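Evaluation Diary, Household Simulation Package
10 October 2024

The office began its review of the Trorunix home simulation kit this morning. The kit is offered by Skoltden under a yearly license, and the trial allows 18 seats. Our purpose is to decide whether it can train tidying routines before any hardware is bought. The first session covered the bathroom and its loose items. 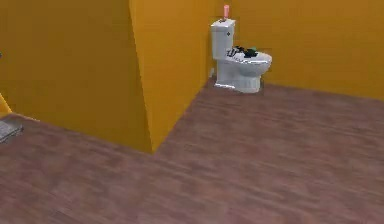

Does the license cover changes to the room layouts? Layout changes are covered for the full term, but new object models are billed separately.

The walls carry little surface detail, and we have recorded this as a minor fault. Loading was slower than the vendor's sheet led us to expect — a matter to raise with Skoltden. The afternoon was given to the kitchen, where the counter holds a kettle, a knife and a green spray bottle, among other items.

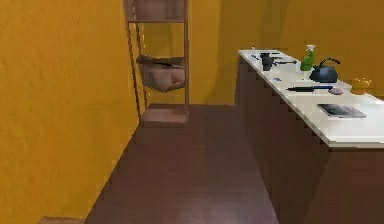 The grasping tests were set at 3,000 attempts and will run overnight on 2 machines. Results are to be entered in the Lovex comparison sheet under the same headings as before. The support contract remains unread and will be taken up with the pricing annex tomorrow.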